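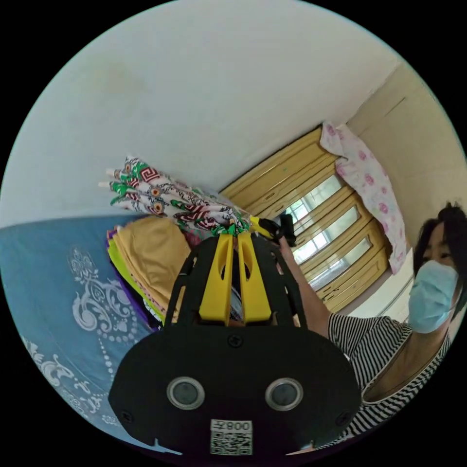

Graça Peixoto

Ticket 268
Product: Steltov rain jacket, women's, size M, dark green
Bought at: Esteves, the outdoor store in my town
Status: Open
Subject: Water comes in at the shoulders

Hello,

I bought the Steltov jacket in December and for the first months I was very satisfied with it. It is light, the hood stays where I put it, and the sleeves are long enough for me, which does not happen often. Now I have a problem with water at the shoulders and I would like to know if it is a defect or if I did something wrong in the care.

The problem is like this. When I walk in light rain, the outer fabric on the shoulders becomes dark and heavy after a short time. On the chest and on the arms the drops still run off. In longer rain my shirt is damp on both shoulders, exactly where the straps of my backpack are, and a little at the back of the neck. The front zipper is dry inside. The pockets are dry too.

What I have checked until now:

The seam tape inside. I turned the jacket inside out and looked at it next to the window. The tape is flat everywhere, I found no bubbles and no loose ends.

The fabric itself. I see no holes. There is a little shine on the left shoulder where the strap rubs.

The care label. It says machine wash, gentle, no softener, and tumble dry low. I washed the jacket 6 times in total. I never used softener on it, but in the same machine we wash the towels and they get softener.

I did not use the dryer. I always dried it on a hanger, I was afraid to damage the coating.

The hang tag from the store says 2,000 mm. I don't know if this number is for the whole jacket or only for the fabric, and I don't know if it is enough for walking with a backpack. Please explain this to me as well.

Thank you for your help.

Clostau Customer Care

Hello Graça,

Thank you for the detailed report. It saves us a lot of back and forth.

From what you write, the membrane is probably fine and the water repellent finish on the shoulders is tired. Softener residue in the machine can also make this worse. Please try the following, in this order:

1. Take out the detergent drawer and rinse it with hot water. Run the machine once empty on hot.
2. Wash the jacket alone with a soap for technical fabrics. Close all zippers first. Run an extra rinse.
3. Tumble dry on low until fully dry. The warmth helps the finish to recover, and the label allows it on this model.
4. When the jacket has cooled, pour a little water on each shoulder and on the chest, and compare.

About the 2,000 mm: it is the rating of the fabric. Pressure from straps can push water through at this level in long rain, so some dampness under a backpack is possible even with a healthy jacket. The dark, heavy patches in light rain are a different matter, and these we would like to fix.

Please write back with the result.

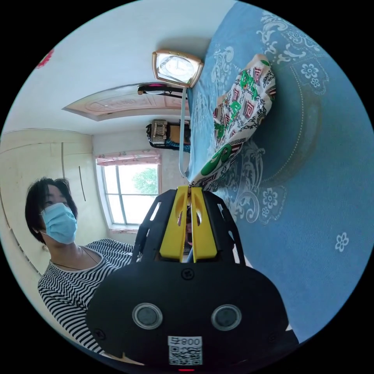
Graça Peixoto

Hello again,

I did all the steps. I am sorry that it took me some time, I had to wait for a free evening and for my neighbor, who has the dryer.

Step 1: The drawer was worse than I thought. In the softener part there was a thick blue layer and I needed an old toothbrush to remove it. Then I ran the machine empty.

Step 2: I used Bivness wash, it was the one they had at Esteves. I washed with two extra rinses and not one. After the first I still saw some foam in the door.

Step 3: Low heat. The jacket came out dry and I see no damage on the coating.

Step 4: On the chest and on the right shoulder the water makes round drops again and rolls away. On the left shoulder it is better than before, but there is an area as big as my palm where the water stays flat and the fabric becomes dark. It is the same place that has the shine.

Yesterday I also wore it in real rain without the backpack. My shirt was dry on the right side. On the left side it felt cool, but I could not find a wet place.

So I have three questions left:

Can I use a spray only on the left shoulder, or must I treat the whole jacket?

Do I spray it when it is wet from the wash or when it is dry? The people at the store told me one thing and the bottle says the other.

If the spray does not help, do I send the jacket to you or do I bring it back to Esteves? I still have the receipt.

Clostau Customer Care

Hello Graça,

Good progress. You can spray only the left shoulder. Follow the bottle for wet or dry, the products differ. Wipe off the extra after two minutes with a damp cloth, then use the dryer on low again.

If the patch still goes dark after that, take the jacket to Esteves with the receipt and give them this ticket number. They can send it to us for inspection. Please wash it before you hand it in.

Status changed to: Waiting for customer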